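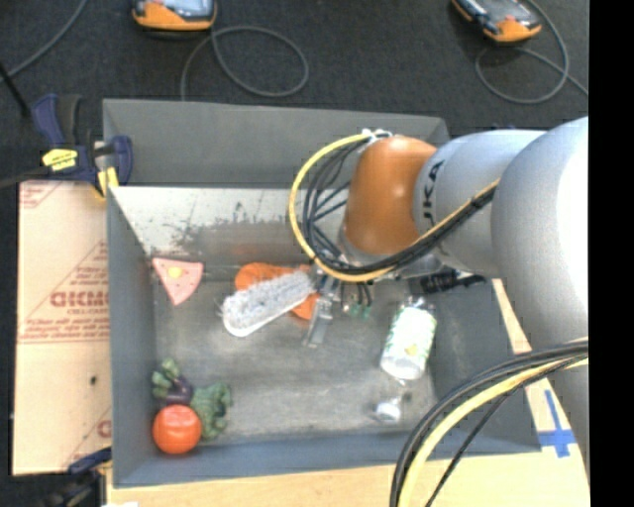 How many demos does it take before the arm can do a job by itself?

More than most people guess, and it depends on how messy the bin is. For the single brush pick we got something usable out of 600. For the mixed bin we are at 2627 and still going.

That was the question we got most after the January newsletter so it goes first. Quick update on the rest, written between sessions, sorry for the state of it.

Teaching by hand vs teaching by remote. We started the year doing it all by hand – grab the wrist, drag the arm down to the thing, close the fingers, lift, save. Good for learning where the arm likes to go and where it doesn't. Bad for your shoulders. Also your own arm ends up in half the recordings, which then have to be binned. So now mostly remote. By hand is still how we do the first few runs of any new task, and Ebony Lowther would like everyone to keep doing that and not skip straight to the controllers. You learn a lot about a grasp when you've pushed the arm into it yourself.

The bin. Still the grey metal one, still clamped down. Toy veg, the pizza slice, scrub brush, the can. Please don't swap things out without writing it on the sheet. The brush remains the hard one. Come down square on the handle and it's fine, come down at the bristle end and it twists as it lifts. Operators all have their own favourite way in and you can see it in the data. Mohcine Ashour went through the January recordings and could tell who was driving without looking at the log.

Blue tape on the table is a position mark. Leave it. If it lifts, press it back down, don't re-lay it by eye. We lost two afternoons to that at Skundthorpe.

Things we changed:

Slower approach. Everyone was rushing the last bit above the object and the model learned to rush too. Now it's a pause over the bin, then down. Feels silly for the first five goes, then you stop noticing.

Failed grasps stay in, if you recover. Drop it, back off, try again, all one recording. Only delete if you hit the side of the bin or lost the link. We used to throw these out and the arm had no idea what to do after a miss – just closed on air and carried on like it had the carrot.

Shuffle the bin between demos. Properly. Tip it all about a bit. Moving one tomato is not shuffling.

Flesta, our labelling tool, now takes a short note with each run. Use it. "Slipped, regrasped" is plenty. An essay is not needed (you know who you are).

Visitors from Avcı were in to try remote driving and picked it up quicker than expected. Their one complaint was depth, judging how far the fingers are from the floor of the bin. Fair, we all have it. Mohcine's advice is watch the gap between the fingertips and the object's edge and ignore the floor alltogether. Works for some of us.

Next is sorting, out of the bin and into trays, under the name Skurkmont untill someone comes up with better. New operators welcome, no experience needed, you'll sit with Ebony for your first session. Put your name on the sheet by the door or reply to this.

10 Jun 2025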